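Chapter 4
Keeping Stock: How Much Is Enough?

When I took over the back office of a small kitchen shop in Osemthorpe, I thought stock was the easy bit. You buy things, you put them on a shelf, somebody takes them home. Then December came and I had 60 salad bowls and two teapots left, and guess which one everybody wanted!

So this chapter is about reordering - when to do it, how much to ask for, and what it costs you to get it wrong. I'll use my old shop (and its rival in Mandport, Kofler) all the way through, so you'll get to know both rather well. 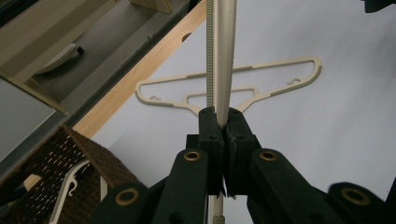 Ottilie Strebel wrote to me after the first edition that her students always mix up the reorder point with the order size, and could I please put the two side by side. I have, in section 4.2.

For now, try this. Kofler sells 20 teapots a week and waits two weeks for a delivery. If they reorder when 50 are left, they have ten spare on the day the van turns up (provided sales stay steady, and we'll drop that comfortable idea in section 4.3).

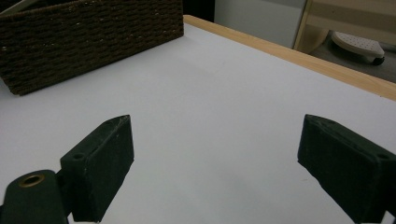

Fig. 4.1 A white tabletop with a woven basket in the corner

Keep the Kofler figures handy, as you'll need them again for the exercises on page 60.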